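Search this site
Enter keyword
Search

Plinstead card fair adds trading hall and doubles up on grading tables

The Plinstead Card and Sticker Fair returns in December with a second trading hall, more than 33 dealers and a display of football stickers and cricket cards on loan from the Muriithi collection.

The fair is run by Urnach Collectables, which took it over three years ago when it filled a single room above the library. Last winter's event sold 2358 tickets across the weekend, and the queue for the main hall ran past the car park for most of the first morning. The new hall is on the same floor and will be kept for collectors who want to swap with each other. Dealers will not be allowed to set up there.

The Muriithi display has 7 complete sets, including two that have not been shown in public before. Most of the cards were put together by one family from packets bought at newsagents and petrol stations, and several of the albums still have the original swap lists tucked inside the back cover. The cards will be shown in flat cases and visitors may take photographs without flash.

Stiremow, the card grading firm, will have staff at tables on both days – last year it came for the Saturday morning only, and many people were turned away. Visitors can hand in cards for grading at the fair and have them sent back by post. Stiremow will also give free opinions on whether a card is worth grading at all, with a limit of 3 cards per person so that the line keeps moving.
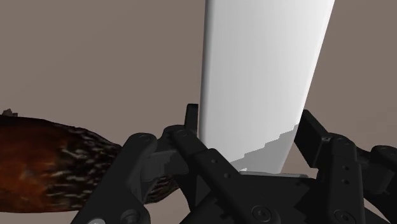

Tickets and opening times

Doors open at 10am and close at 4pm. Early entry is at 9am and must be booked in advance. Adult tickets can be bought online or at the door, and children under twelve get in free with an adult. A ticket for one day does not cover the other, but a weekend ticket is on sale at a lower price than two single days.

Collectors bringing cards to swap should keep them in sleeves or binders. Tables in the trading hall are shared and cannot be reserved. Large boxes and trolleys must be left at the cloakroom by the main entrance.

Dealers

A small number of dealer pitches are still available in the main hall. Each pitch comes with one table, two chairs and access to the hall from 7am for setting up. Dealers who sell reprints must mark them clearly as reprints – this is a condition of booking and will be checked on the day.

Booking forms and a floor plan are available from the Urnach Collectables shop in Plinstead or from the fair's website.

Press enquiries should be sent to the fair office at Urnach Collectables. Press passes are free but must be requested before the event.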